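From: Nusrat Dogar
Date: 29/12/2022
Subject: Re: Clenville retail figures

> Stunex says sales were up in August. Is that the whole town or
> just the Ibarra shops?

Just the Ibarra shops, 18 of them. The town as a whole was flat.

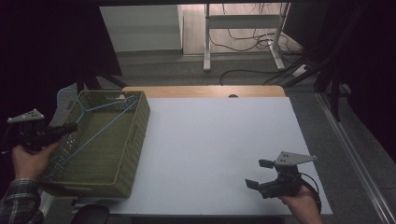
Blue hanger in the green basket

Flinura surveyed 160 traders and 94 replied. Most expect a poor spring - rents are the main worry, then fuel.
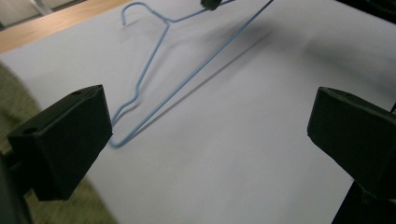

I would not read much into a rise of around 2 per cent. Prices went up by more than that. 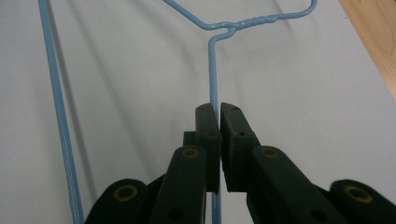 Blue wire hanger, close up

Nusrat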